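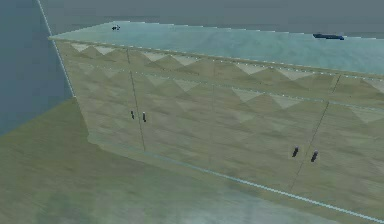 How to read a paint tin before you pay for it

Most advice on buying wall paint comes from people who sell it, so I take it with a good pinch of salt. I have painted the same downstairs room four times in eleven years, twice because I believed the label. What follows is how I buy paint now.

Step 1. Work out the area yourself

Measure the length of each wall and multiply by the height. Take off the windows and doors only if they are large. Shop calculators tend to round up, and they round up in whole tins. Write the number on a bit of card and keep it in your purse or wallet, as you will be asked for it and you will not remember.

Step 2. Distrust the coverage figure

The number on the tin is for a smooth, sealed surface and a tester who was paying attention. Old plaster drinks the first coat. I knock a quarter off whatever is printed and have never yet been left with too much. If the label gives a range, believe the lower end.

Step 3. Ignore the word "one-coat"

I have used three paints that claimed it. All three needed two coats, and the Harnow needed three over a cream wall. Going from light to dark is the worst for this, blues and greys especially. They look fine wet, then dry in stripes.

Step 4. Test on card, not on the wall

Paint two coats on a large sheet of card and leave a bare border all round. Move it about for a few days - next to the window, in the darkest corner, behind the lamp. A patch painted straight on the wall sits next to the old colour and fools your eye. It also leaves a ridge that shows through later. 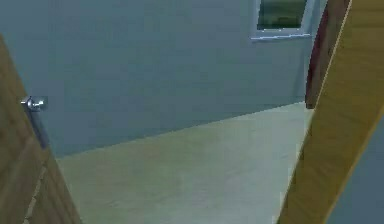

Step 5. Decide how much sheen you can live with

Flat matt hides bumps and marks if you so much as lean on it. "Wipeable" matt is better, though I would still like to know who is doing the wiping. Rub your test card with a damp cloth once it has had a week to harden. If colour comes off on the cloth, it will come off the wall.

Step 6. Buy it all at once

Check that the batch number matches on every tin. Finby 288 from one batch and Finby 288 from the next were different enough in my hall that I could see the join from the stairs. If you must mix batches, tip them into one bucket and stir well before you start.

Step 7. Keep the leftovers, but not for ever

Write the room and the batch on the lid. Paint stored in a cold shed is no use after a hard frost, whatever the man at the counter tells you. 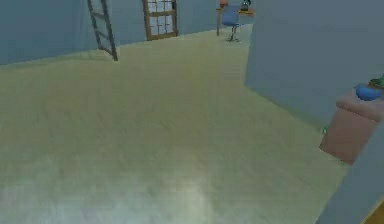

Mirjana Halilović: I'd argue with step 2. I knocked a quarter off for newly sealed walls in June and ended up with nearly a full tin spare. Surely it depends on the wall?

Fair enough, it does. On sealed walls I would knock off a tenth and keep the receipt.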